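Categories: Shared Workshops, Automation, Papers (open)

Posted November 2024 by Macarena Daza

4. The Cell

4.1 Construction

The cell was built at Mustwood, a members' workshop whose other users mostly make chairs. Our budget covered the arm's controller, the gripper parts and very little else, so the remainder was made from whatever the workshop already owned. We describe it in some detail because earlier write-ups of this kind tend to skip from "a workspace was prepared" to the results table, and preparing the workspace took us from June until the first frost.

Objects are picked from a single gray bin on a wooden table (Figure 3). The bin is held by spring clamps. We had designed a bracket for this purpose, and the bracket went through 8 revisions, each stiffer and more handsome than the last, before someone borrowed a clamp from the next bench and the matter was closed. The objects are ordinary household things such as a hairbrush, a marker and a fluffy ball. They were chosen to disagree with one another about how they should be held.
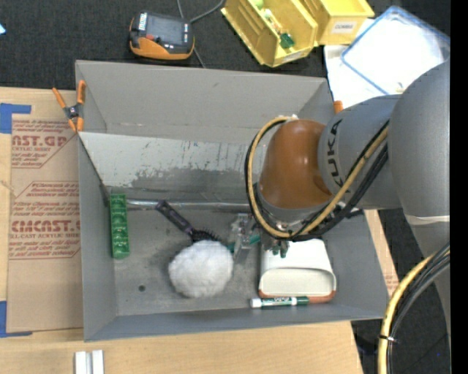 Figure 3. The KUKA arm over the bin, with a white container, marker, hairbrush and fluffy ball on the bin floor.

Sheena Gourlay asked, on reading a draft, whether a home-built cell could support any claim at all about repeatability, given that the table also gets used for glue-ups. It is a fair question and we have only a partial answer. The bin position was checked against a printed template before every session, and sessions in which it had shifted were thrown out. We lost 16 this way. The glue-ups continued.

4.2 Cables

Cable routing cost us more time than grasp planning. A loop that is generous in one pose is a snare in another, and our first layout worked perfectly as long as the wrist never turned. The present one was arrived at by running the arm slowly through 200 poses with a hand on the stop button - a method we cannot recommend on grounds of elegance.

4.3 Software

Grasp selection runs on Wallix, our own small planner, with the scoring rule of Benítez left unchanged. We tried to improve the rule. After 1,000 trial picks the improved version was slower and no more accurate, and we restored the original with as much dignity as we could manage. Both versions are kept in the project archive.

Related items
Drawer Slides as Linear Rails: Notes from Vavevcombe
Sharing a Bench with a Robot Arm
Wallix: Installation and Known Faults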